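The Tray Years

I have owned four fruit bowls in my adult life and I've resented every one of them. The big blue one was the worst. It was gorgeous, it weighed as much as a toddler, and whatever landed at the bottom was doomed! You'd dig down past the nice stuff on top and put your thumb straight through a peach (I still shudder).

So last May I gave the blue bowl to my sister and switched to a tray. A plain, shallow, black plastic tray, the kind you'd carry drinks out on if you weren't fussy. I'd gone into Kristiansen for shelf paper and come out with a tray under my arm, very pleased with myself.

What I love is that everything lies in one layer. Nothing gets squashed, nothing hides, and when I'm standing there at seven in the morning with my coffee I can see what needs eating today. Fruit looks wonderful against black, too, much better than it ever did against that blue glaze. I put brown paper down on the work table before I sort the shopping, and it all gets laid out there first, tray and fruit together, while I decide what goes where. 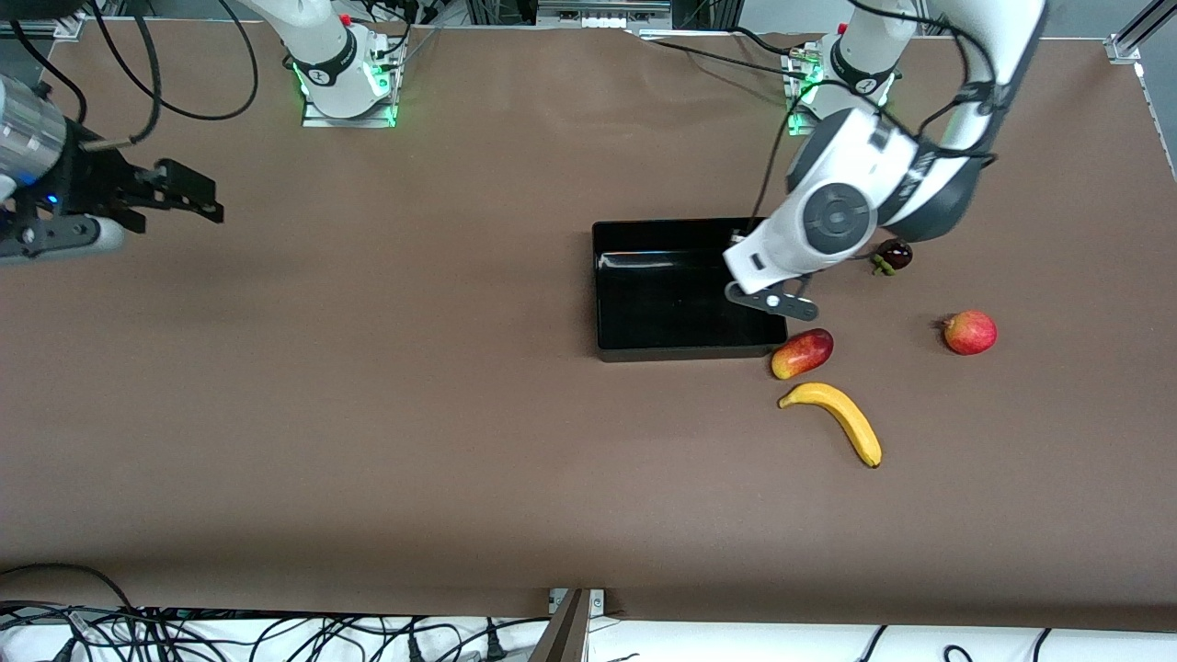 Gunnel Løken wrote in after my last column to say that a tray is fine for apples but she'd never trust it with anything that rolls, and that she's kept her grandmother's deep Pinetti bowl for exactly that reason. Fair enough, Gunnel! I did lose a plum behind the stove in the first week. A folded dish towel under the fruit fixed it, and it catches drips as well.

A few things I've picked up since. Keep the bananas somewhere else entirely, they hurry everybody along. Wash as you eat, never before. And get a tray with a real rim, because the flat Skustent one I tried at a friend's place in Stomby was basically a runway.

I'm still arguing with myself about lemons. They live in the fridge door for now, next to the mustard, and I forget I have them and buy more.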